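Muveline: a wrist strap for silent typing
Group project report, Human-Computer Interaction module

Aim

The project set out to find whether a person can write short messages by small finger movements, without a keyboard or a screen in view. We called the device Muveline. It is a fabric strap worn on the forearm, with 2 pairs of electrodes that pick up the electrical activity of the muscles when the fingers move.

Background

Muscle sensing has been used for a long time in artificial limbs, and more lately in game controllers. Most systems recognise large gestures such as a fist or a spread hand. We wanted smaller movements, the sort a person could make with a hand resting on a table or in a coat pocket.

Method

The strap samples each electrode pair 1,000 times a second. The signal is filtered to remove mains hum, cut into short windows and passed to a classifier on a laptop. We trained it on five gestures: a tap with each of the index, middle and ring fingers, a pinch, and a rest state. Letters were entered as pairs of gestures, so a user had to learn a chart before starting.

Training data came from members of the group and from students on our corridor at Gatchalian hall. Each person repeated the gestures in two sessions, taking the strap off between them. In all we kept 1,000 labelled windows for testing and used none of these in training.

Results

Index finger taps and the pinch were recognised well. The middle and ring fingers were often confused with each other - we had expected this, as the muscles lie close together. Results fell when the strap was put back on in a slightly different place. A short calibration at the start of each session brought most of the accuracy back but made the device slower to use.

Typing was slow. Most people could write their own first name and a short greeting after some practice, and after that they complained of tired fingers. 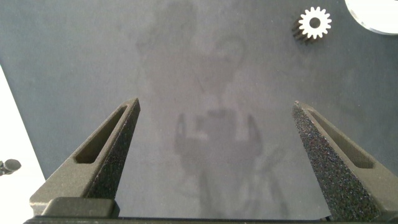
Tostetville wrote back on our draft that the letter chart was the real problem, and that we should have tried whole words before single letters. We agree in part. A small set of fixed replies such as 'yes', 'later' and 'call me' would need fewer gestures and less learning.

Further work

The next version should have more electrodes and a mark on the strap to show where it sits on the arm. The code is in the shared Drirkivska folder, with the wiring diagram and the gesture chart. The raw recordings are not included, as the consent form covered use within the module only.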